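Subject: Re: [handsets] Florkard 3 battery life after the April update

On the handsets list, another subscriber wrote:

> Is anyone else seeing the Florkard 3 drop like a stone since
> the April update? Mine used to go to bed with half a charge
> left. Now it asks for the cable before dinner. I've turned the
> screen down to where I read by faith. Is it worth trying a
> full reset, or should I just buy the Fikside like everyone
> keeps telling me to?

Don't buy the Fikside yet. I own one as well, and its main talent is getting warm in a pocket.

Yes, mine did the same thing. I left it on the desk overnight with nothing open and lost 25 percent by morning, which is a lot of effort for a phone lying on its face. The battery screen blamed "System," as battery screens do when they'd like you to stop asking.

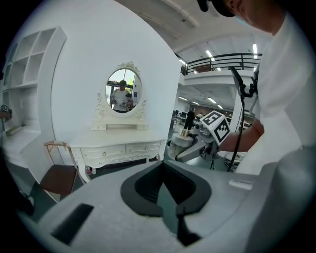
White T-shirt, black cap.

What fixed it for me was going through the things the update had switched back on. In the order I'd try them:

1. Turn off Nearby Sharing. The update sets it to "Always," and it goes looking for other Florkards day and night. I live in Rerstead. There are no other Florkards.

2. Open the Szalai keyboard settings and kill "Improve suggestions in background." I had 2,000 learned words in there, most of them typos it had grown fond of. Clear the list while you're at it. You'll have to teach it your last name again.

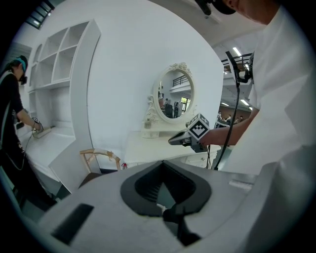
3. Set the screen refresh back to Standard. The update moves it to Smooth. I have stared at both, and Smooth is very smooth, and I would like my phone to ring at 9 p.m.

4. Check that your mail app is fetching every 25 minutes or on demand. Mine had decided on "constantly." My mail doesn't deserve that.

5. Restart twice. I can't defend this one. After the first restart it rebuilt something for an hour and ran hot, and after the second it calmed down. Someone on the list said the same about the previous update, and I made fun of them, so apologies. 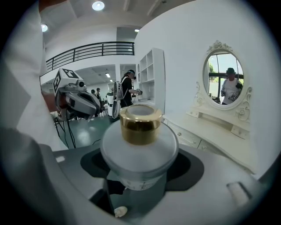
About that full reset

I'd save it for last. I did one on the old Florkard 2 and spent an evening signing back in to things I'd forgotten I had, including a parking app for a town I no longer visit. The drain came right back too, as the restore politely put all the same settings where it found them. If you do go that way, set it up as a new phone and copy your photos off by hand first.

With steps 1 to 4 done I'm back to a day and a half on a charge, with moderate use and no games. The camera still takes a beat too long to open, but it did that in the box.

One question back to you: are you on the 2 a.m. auto-backup? I have it off, and I'd like to know if it makes a dent before I trust it again. If you can post your overnight number with it on and then off, I'll add both to the list page.

-- 
Sent from the Fikside, the other one was charging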